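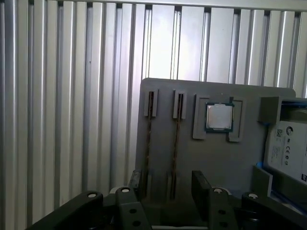 Running the memory and processor demo for visitors takes two people: an operator at the pendant and a speaker at the barrier. These notes cover the Pralla cell as set up for the Hamevness open day in April. Load the gray fixture board before the doors open. The processor goes between the two L-shaped brackets, to the right of the slot holders, and the hard drive stands upright at the far right. Visitors ask about the drive first, so have an answer ready.

Step 1. Prepare the computer

Use the Dell tower with the side panel off. Open the processor socket and raise the load plate fully. Clear all four memory slots. A module left in from the previous run will stop the program with a force fault. Check that loose cables are away from the slot latches.

Step 2. Run the memory insertion

Set speed override to 80 percent and start program 2. Pause once the arm has carried the module over the board, with the module held upright in the fingers. The speaker explains the grip at this point. Resume on the speaker's signal and keep a hand near the stop button. 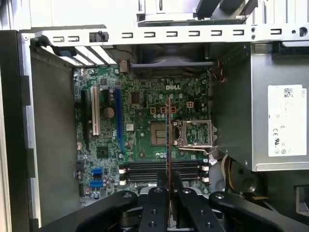
Step 3. Reset between groups

Retract the arm to the home position before anyone reaches into the case. Release the latches, take the module out by its edges and put it back in its holder. Log the cycle number. Phúc Từ closed the last session at 1,622, so continue from there. Allow some 96 seconds for a full reset.

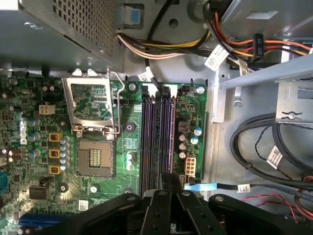 Socket open, memory slots empty, gripper over the lower ends of the slots.

If the module stops short of the slot, do not jog it down by hand. Retract, re-teach the approach point and run once at low speed with the barrier closed. Spare finger screws are in the Jorkberg drawer.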